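Tuesday, July 14, 2020

Too hot to sleep past six, so I got up and made the iced coffee and decided this was finally the day for the hall closet. I have been saying that since before Memorial Day. Every time I open that door something slides out onto my foot, and last night it was the bag of curtain rings, so enough!

I took everything out first and put it on the living room floor, which Mom always said was the wrong way to do it, but I can't think when things are still on shelves. By nine I couldn't get to the couch. Walter called in the middle of it to ask if I still had his folding chairs (I do, they were at the very back behind the ironing board) and we ended up talking for most of an hour about his knee and the new people in the upstairs unit. He wants the chairs by September. I told him he can have them by Friday if he comes and gets them himself.

Found so far: three umbrellas, one that opens. The good tablecloth, with the wax still on it. A whole box of Christmas cards I bought on sale and forgot. The receipt for the vacuum, which is no use at all now that the vacuum is gone. And the orange thing, which I pulled out from behind the coats and stood there looking at like a fool.

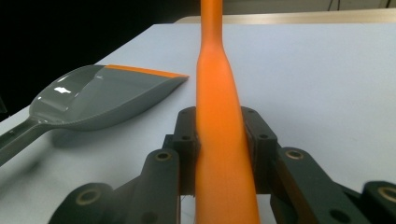
Nkechi Nwachukwu

It's such a loud orange, I don't know how I ever lost track of it. Skinny up top and then it swells out nice and smooth on the way down, a little like the neck of a paddle, and the color has hardly any shine to it. I'm pretty sure it came home with me from Marjorie's yard sale, the same day I got the blue lamp, but I asked her on the phone and she says she never owned anything orange in her life. Well, somebody did. Şükran thinks I should put it out on the curb with a sign. I'm not ready. I like it! It's going in the keep pile until I come up with a reason, and if I don't have one by the time the closet's finished then we'll see.

The keep pile is already too big, by the way. I made myself fill two bags for donation before lunch and then I took one sweater back out -- the green one, which doesn't fit but might. Lunch was crackers and the end of the tuna salad, standing up, because of the couch situation.

After that I wiped down the shelves with vinegar water and had to sit on the back step a while. The paper I'd lined them with was so old it came up in flakes. I ordered new liner online, 15 dollars with the shipping, gray with a little white dot. I wanted the lemons but they were sold out of the lemons.

Drahomíra dropped off cucumbers around four and we talked through the screen door, her on the porch with her mask on and me in my dusty shirt. She saw the piles and laughed at me. She's done her whole basement since April, the show-off. She did say she'd take the folding table if Walter doesn't want it along with the chairs, so I need to ask him.

Coats are back in. Ironing board is back in. Everything else is still on the floor and I'm writing this on the bed with the fan on. Tomorrow shoes.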